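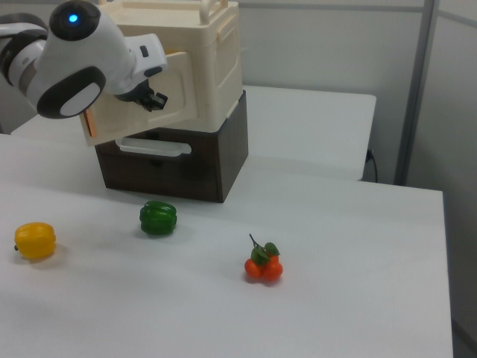
A white robot arm with its black gripper at the open drawer of a cream-colored plastic cabinet.

How a Computer Sorts Your Files

Reading level: ages 9 to 12
Text by Ülle Urbonaitė

A computer stores many files. A file can be a picture, a song, a story, or a list of game scores. When you open a folder, the computer has to show you the files in some order. Putting things in order is called sorting.

What the computer compares

To sort anything, a computer needs a sort key. A sort key is the piece of information used to decide which file goes first. Every file has several pieces of information attached to it. These include its name, its size, its type, and the time it was last changed.

If the sort key is the name, the computer compares names. If the sort key is the size, it compares sizes and ignores the names. The files themselves stay the same. Only the order of the list on the screen is different.

Most file programs let you pick the sort key by clicking the word at the top of a column. Clicking the same word a second time usually reverses the order. Going from small to large is called ascending order. Going from large to small is called descending order.

Why 30 can come after 300

Suppose you have three files named like this:

3 cats
30 cats
300 cats

A person would put them in the order shown. Now add a file named 92 cats. A person would put it between 30 cats and 300 cats. Some programs put it last.

The reason is that these programs read a name one character at a time, from left to right. A character is a letter, a digit, a space, or a mark such as a period. The program looks at the first character of each name. The first character of 300 cats is 3. The first character of 92 cats is 9. Since 3 comes before 9, the program puts 300 cats first and stops looking. It never finds out that 300 is the larger number.

This method is called alphabetical sorting, even when the names contain digits. Other programs use a method called natural sorting. In natural sorting, a group of digits is read as one whole number, so 92 comes before 300.

If your program uses alphabetical sorting, you can add zeros to the front of the shorter numbers. The names become:

003 cats
030 cats
092 cats
300 cats

Both methods now give the same order. The added zeros are called leading zeros.

Capital letters and spaces

Inside the computer, each character has a code number. Capital A has the code 65. Small a has the code 97. A space has the code 32. A program that sorts strictly by code number puts every capital letter before every small letter, so Zebra comes before ant. Many programs treat capital and small letters as equal to avoid this. They are said to ignore case.

A space has a lower code number than any letter or digit. In a strict sort, a name that starts with a space goes near the top of the list. If a file seems to be missing, look there.

Letters with marks, such as Ü, need extra rules. In one language Ü is sorted next to U. In another it is sorted near the end of the alphabet. The computer checks its language setting to find out which rule to use.

Ties

Sometimes two files have the same sort key. Two pictures can be exactly the same size, for example. The computer then needs a second sort key to break the tie. Often this is the name. Here is a short list sorted by size, with the name used for ties:

Boyer, 30 kilobytes
Eltetti, 92 kilobytes
Gilus, 92 kilobytes
Stita, 300 kilobytes

Eltetti and Gilus are the same size. E comes before G, so Eltetti is listed first.

How the sorting is done

There are many ways to sort a list. A set of steps for doing a job is called an algorithm. One of the simplest sorting algorithms is the bubble sort. It works like this:

1. Look at the first two items. If they are in the wrong order, swap them.
2. Move along by one item and look at the next pair. Swap them if needed.
3. Continue to the end of the list.
4. Go back to the start and do it all again. Stop when you get through the whole list without making a swap.

Bubble sort is easy to follow, but it is slow for long lists. File programs use faster algorithms. One of them, called merge sort, splits the list in half again and again until each part has only one item. It then joins the parts back together in the right order.

Try it with paper

Write these numbers on four slips of paper: 92, 3, 300, 30. Lay them in a row in that order. Sort them with the bubble sort steps and make a mark on a separate sheet each time you swap two slips. You should make three swaps — one on the first pass, one for 300 and 30, and one more on the second pass. The third pass has no swaps, so the sort is finished.

Words to know

Algorithm: a set of steps for doing a job.
Ascending: from small to large, or from A to Z.
Character: a single letter, digit, space, or mark.
Descending: from large to small, or from Z to A.
Leading zero: a zero placed in front of a number.
Sort key: the information used to put items in order.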